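# Household chore automation

**Household chore automation** is the use of machines with arms and grippers to do small domestic and workplace jobs, such as restocking a drinks counter, folding towels, wiping surfaces or loading a dishwasher. It is usually kept apart from single-purpose appliances, which do one job inside a closed case. 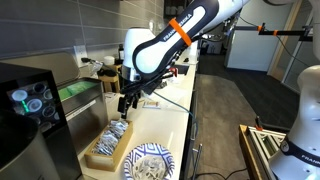
## Scope

The term covers work done in rooms laid out for people. A kitchen counter is a common test setting, as it brings together items that are hard to handle for different reasons. Foil packets crinkle and slide against each other, bowls tip when pressed on the rim, and shiny surfaces confuse depth sensors. Coffee machines add a further demand: the arm has to work beside an appliance without knocking it.

Shop-floor chores are treated under the same heading when they involve mixed goods, for instance sorting returned parts into trays or topping up bins on an assembly bench. Fixed welding and palletising lines are not included.

## Methods

Most current systems use one or two arms bolted to a table or frame. Two-finger grippers are the usual choice, being cheap and easy to repair, though they are poor at lifting flat items such as cards and lids. Franka arms are among those used for work at counter height.

Control software is commonly trained on demonstrations, in which a person guides the arm through the job many times. Simple picking tasks may need about 100 demonstrations before the arm copes with small changes in layout. A new box or a different counter can mean further training.

## Trials

The Ellirville trial, run by the firm Naris under Iraís Sandoval, compared arms and people on three counter jobs: taking single packets from a full box, setting cups under a spout and clearing wrappers. The arms managed the first job well while the box was full. Results fell once packets began to lean over, and clearing wrappers was dropped from the second round.

Faizal Hartono of Cruzado later repeated the packet task with softer fingertips. He reported fewer torn packets but slower work, with a full box taking 105 minutes to empty.

Flirora, a maker of gripper parts, has since published a set of test objects based on the Ellirville list.

## Present state

Machines can do a number of single chores when the objects are known and the layout stays much the same. Whole sequences - unpack, refill, wipe down, put away - still tend to need a person nearby to deal with dropped or jammed items. Cost is a second limit, particularly in homes, where an arm would stand idle for most of the day.

## See also

- Domestic robot
- Robot end effector
- Learning from demonstration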